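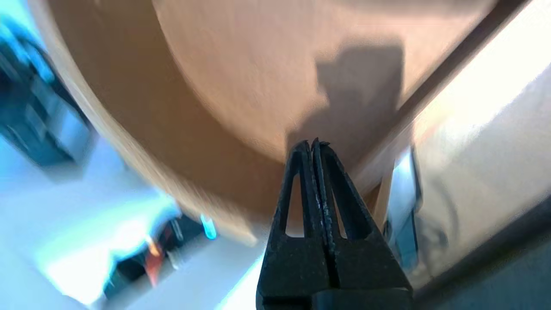 Closed fingertips and the arm's shadow, from the wrist camera.

Fernlow Timasard - grasp planning and wrist-view perception software

Timasard is a software package for robot arms with a parallel gripper and a small camera at the wrist. It takes the camera picture, finds the objects that can be held, and gives the arm controller a path and a finger opening. It does not replace your controller. It runs beside it on an ordinary Linux computer and talks to it over the network.

What is in the package

Perception module. Finds object outlines in the wrist view and follows them while the arm is moving. Pictures with strong motion blur are given a low score, and the planner waits for a better one before it changes the path. A mask of the fingers is made at set-up, so the gripper is not taken for an object.

Planner. Proposes up to 40 grasps for each object and sorts them by reach, finger clearance and the free space behind the object. You can forbid an area of the work space or a direction of approach.

Ocampo viewer. Shows the recorded pictures together with joint positions and the planner's choice at each moment. Most of our customers use it first to find out why a grasp was refused.

Long, flat objects

Version 3 has a separate grasp model for objects which are much longer than they are wide, such as remote controls. It prefers the two long sides and keeps the fingers parallel to them. The model was tuned on 3,016 recorded grasps.

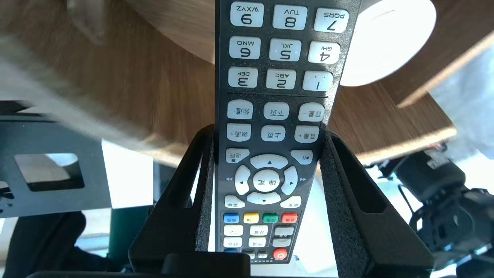
Can Timasard be used without a graphics card?
The planner can, but the perception module then works more slowly, and we advise it only for objects which are not moving.

Technical data

Supported systems: 64-bit Linux
Camera input: USB or network, colour
Disk space: some 186 MB without recordings
Interfaces: Python and C++
Optional: Fanunitz calibration plate for the wrist camera

Licence and delivery

One licence is valid for one arm and costs 1,979 euros, with updates for a year. The licence key is sent by e-mail. The calibration plate is sent by post and must be ordered separately - please tell us the model of your camera when you order.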